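The kitchen rulebook

Friday, just gone 7 in the morning, and Onyekachi Abubakar is already cross with a spreadsheet. Someone at Wedstead has logged thirty-six runs under the wrong task name. Not a disaster. But the sort of thing that makes a result worthless six months on, when somebody asks what the arm was meant to be doing and the answer is a shrug.

She runs practice and safety for the manipulation bench there. Small place, no press office, coffee in paper cups. I'd come about Aso, the house code for tabletop robot work that's been passed round a few labs since September. Nineteen rules on two sides of A4. Flerix has adopted it, more or less. Vondráček, the gripper people, took it and then rewrote rule four, of which more below.

Why bother? Big industrial cells have had proper standards for decades, fences and interlocks and the rest. A bench arm tidying toy food sits in an odd gap. Light, slowish, everyone's relaxed. Which is when a finger gets pinched, says Abubakar. "People read the big standard, decide it's about car plants, and close the tab."

So Aso is short on purpose. Write the task down before you touch anything. Fix the layout and keep it fixed. Name every object the same way, every time. (There was a three-week row over colander versus strainer. Colander won.) More than one view of each job, always, and one of them close to the fingers.

The kitchen set is the one they use most.

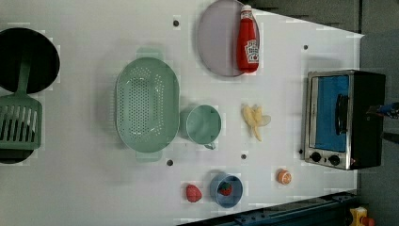
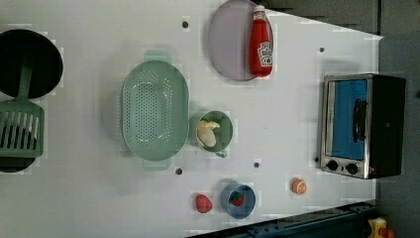
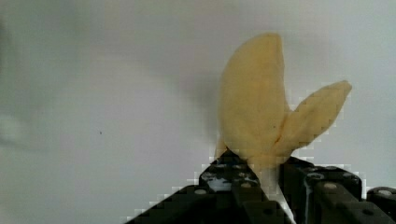
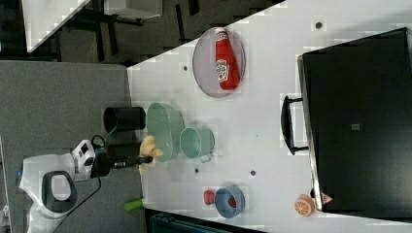 What the rules say about layout

Rule two is the one visitors argue with. Everything on the table gets listed before the session, including the stuff the arm isn't supposed to go near. The ketchup bottle on its plate, the oven, the strawberries. If it's within reach it's on the sheet. Abubakar wants the list made by a person who isn't driving, because the driver stops seeing the clutter after an hour or so of it.

Then names. Toy food is a pain. A soft yellow thing bunched up in a gripper can be one word from close up and quite another from across the bench, and two tired people will happily write down both. Aso says pick the name off the list, not off the picture. If you're unsure, write unsure. There's a box for it. Flerix left the box off their version and have since put it back.

Stops and who presses them

The red button has to be reachable without leaning over the arm. Sounds obvious, and Abubakar has a folder of benches where it isnt. She tests it at the start of each session and again after lunch, arm moving, nothing held. Initials on the sheet. No initials, no data, and yes she has binned a whole afternoon over it.

Hands stay off the table while the arm is live. No reaching in to nudge a bowl. If something rolls, you stop, you fix it, you start a fresh run with a fresh number. The old run gets kept and marked as spoiled. That last bit matters more than it looks, she reckons, as labs that quietly delete the bad ones end up with a lovely success rate and an arm that can't cope with a strawberry in the wrong place.

Cables are rule eleven. Route them clear of the swing, check them at full reach. Dull. Gets skipped constantly.

The row over rule four

Here's the Vondráček business. Rule four caps an unbroken session at 30 minutes per driver. Vondráček say their people are fine for longer and the cap eats up the day in handovers. They've swapped it for "a sensible period". Abubakar's view of a sensible period isn't printable. She did concede that the handover form is too long, and it's being cut down, though the draft I saw had somehow grown a line.

I put the obvious complaint to her, that this is a lot of paper for moving plastic fruit. She didn't really disagree. The fruit is practise for the people as much as for the machine, she said, and she'd sooner they picked up sloppy habits nowhere at all. Then she went off to fix the spreadsheet.

Getting hold of it

Aso is free to copy and labs can change what they like, provided the changes are marked at the top. The next version is due once the handover form is settled. Comments go to the bench at Wedstead, by email, one rule per message please. She was quite firm about that.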